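Gwawr Voyle
7 February 2022

Right, a small thread about washing up, because I've just done a month of evening shifts in the kitchen at Gough and I have Opinions now.

1/ I took the job to pay for a new boiler. I thought I knew how to wash a plate. I did not know how to wash a plate.

2/ First thing I learned: scrape everything. Then scrape it again. At home I'd always let the sink deal with it and then wondered why the water looked like soup after two pans (my mum has been telling me this since I was seven, so please don't send her this thread).

3/ Glasses first, in clean hot water, before anything greasy goes near it. Then cutlery, then plates, then pans. I'd been doing it in whatever order it was piled up. Whole life. Chaos!

4/ Gerardo Fontana runs the kitchen and he will not have a tea towel anywhere near a clean plate. Air dry or nothing. I argued for a week and then gave in, and now I tut at people in their own homes.

5/ Cups go in upside down. If you lay one on its side a little puddle sits in the curve, and you find it later when you put it away and it runs down your sleeve.

6/ Burnt pans: bicarb, a splash of boiling water, leave it overnight. I'd been going at mine with a scourer for years and all I had to show for it was a very scratched pan and a bad wrist.

7/ We did 400 covers on the Saturday of the choir weekend. I went home, looked at my one cereal bowl in the sink and left it there till morning. No regrets.

8/ Hand cream. Proper thick stuff, before bed, cotton gloves over the top if you can stand looking like a mime artist. And get gloves a size up for the washing itself - they come off so much easier when your hands are hot.

9/ Still haven't sorted a decent rack for home. Mine's a wire thing from Bondirico that tips over if you put a big plate at the front, and I've been putting up with it since July. Something square and plastic with proper slots would do me nicely. 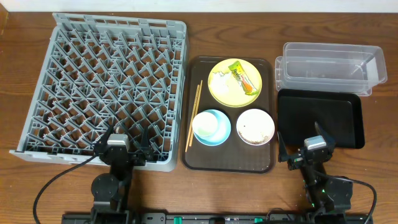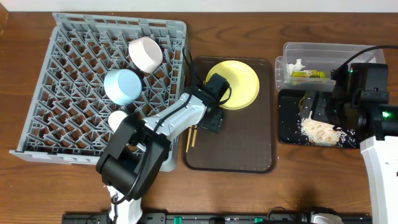 Dwynwen Bevan
With Gerardo on the tea towels, but I can't leave pans overnight, I'd never sleep. Does the bicarb still work if you only give it an hour?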